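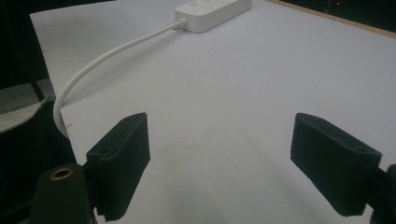
Section 4. Setting Up Your Work Table and Power

Read this section before you take the Nurna label printer out of its inner tray. Setting up the table and the power first takes 20 minutes and saves moving the printer later, when it is loaded and much heavier.

4.1 Choosing a place

The printer needs a flat, level surface that doesn't rock. A desk or a workbench is fine. A folding table is fine for short jobs, but check that the leg locks are fully closed.

1. Pick a spot away from direct sun. Label stock curls when one side of the roll is warmed.
2. Leave a hand's width of clear space behind the printer for the paper door.
3. Leave the front open. Finished labels come out at the front and need somewhere to fall.
4. Set a spirit level on the table, first side to side and then front to back. If the bubble is off center, adjust the table feet. Do not put folded card under the printer itself.

Note: If you have the Skelside cutter attachment, you need extra room on the right. See section 9 for the cutter.

4.2 Covering the table

A light, matte cover makes dropped labels and bits of backing easier to find. Glossy covers let the printer creep forward while it is feeding. Tape the cover down along the back edge only, so you can lift it and sweep underneath.

Do not use a cloth. Lint gets into the roller and shows up as white specks in solid black areas.

4.3 Connecting the power

The printer comes with a power supply and a separate wall cord. Use only the supply in the box. The supply for the older Nurna printer has the same plug but a different voltage, and damage from using it is not covered.

1. Make sure the switch on the back of the printer is off.
2. Push the round plug into the printer until the collar sits flush with the case.
3. Connect the wall cord to the power supply.
4. Plug the wall cord into a wall outlet or a grounded power strip.
5. Turn on the outlet or strip, then the printer. The status light blinks amber while the printer warms up, then turns green.

If the light stays amber, turn the printer off, wait until the fan stops, and start again from step 1. If it is still amber after the second try, go to section 11, Status Lights.

CAUTION: Do not plug one power strip into another. Do not run a heater, kettle or shop vacuum from the same strip as the printer.

CAUTION: Keep drinks off the table while the printer is connected. The vents are on top.

4.4 Routing the cords

Bring the power cord straight off the back of the table and down. The data cord can go either way, but keep it out of the path of the finished labels. Leave enough slack in both cords to turn the printer halfway around, as you have to do this each time you clean the print head.

Cord clips are in the small bag with the spare blade. Wipe the table edge before sticking them on – they don't hold on dust.

4.5 First test print

1. Open the paper door and drop in the sample roll. It holds 20 labels, which is enough for setup.
2. Pull the end of the roll forward under the two guides and close the door until both sides click.
3. Hold down the feed button until the printer beeps twice, then let go.
4. The printer feeds one blank label, measures it, and prints a test label with a border and a row of gray bars.

The border should be the same distance from the edge on all four sides. If it leans, the roll is not seated. Open the door, reseat the roll and repeat steps 2 and 3. If one side is fainter than the other, the table is probably not level.

Keep the test label. The number printed at the bottom is the feed count, and you will need it if you call for service. Clean the print head every 2,000 labels, or every 400 if you use Qaisi fabric stock.

Setup guide revised in June by Idalina Veloso for Gedetti. Continue to Section 5, Loading a Full Roll.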